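Exposed ceiling

An exposed ceiling, sometimes called an open ceiling, is one in which the underside of the roof or of the floor above is left in view, along with the beams, ducts, pipes and lights that a dropped ceiling would hide. It is common in workshops, warehouses, school art rooms and, more and more, in ordinary offices, where people have grown fond of the extra height and have learned to live with the extra dusting.

The surface overhead is very often corrugated metal decking, a sheet material folded into long parallel ribs so that a fairly thin piece of metal can carry a good load between one beam and the next. Decking may be left in its factory finish or painted, and white is the old favorite, as it throws light back down into the room and lets a jumble of fittings settle into one quiet surface. Builders in the town of Peltley still call a ceiling painted this way a "milk top," a name that goes back to the Kaczmarczyk bottling hall, where the decking, beams and ductwork were all given the same white paint one November.

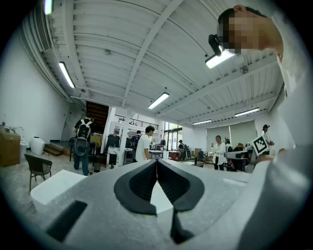 White ribbed decking with a steel beam, ventilation duct and fluorescent tube fixtures, seen from a low work position.

Lighting in such rooms has long been the job of the fluorescent tube. Fixtures can be fastened close to the decking or hung lower on chains or rods, and they are usually set out to suit the work tables, though anyone who has moved the tables afterward will know how quickly that good plan comes undone. Ventilation ducts tend to run along a wall or beside a beam, with grilles to let the air in or out, and sprinkler heads are spaced between the lights so that their spray has a clear path.

Sound is the usual complaint. Hard decking sends every dropped wrench and scraped chair back into the room, and the higher the ceiling, the longer the noise seems to hang about. The designer Libor Sýkora, who refitted 37 workrooms in and near Batance, was partial to felt panels hung on edge between the ribs, and his little handbook on the subject, Rooms Without Lids, remains a pleasant and useful read. He also advised painting before the lights go up, a piece of advice most painters would gladly see carved over the door.

Cleaning is done with a long-handled soft brush or a vacuum with an extension tube, working along the ribs and finishing with the tops of the ducts, where dust gathers thickest. The Urnine craft school gives its ceilings this treatment 2 times a year, and covers the benches first.

See also: Dropped ceiling; Steel decking; Workshop lighting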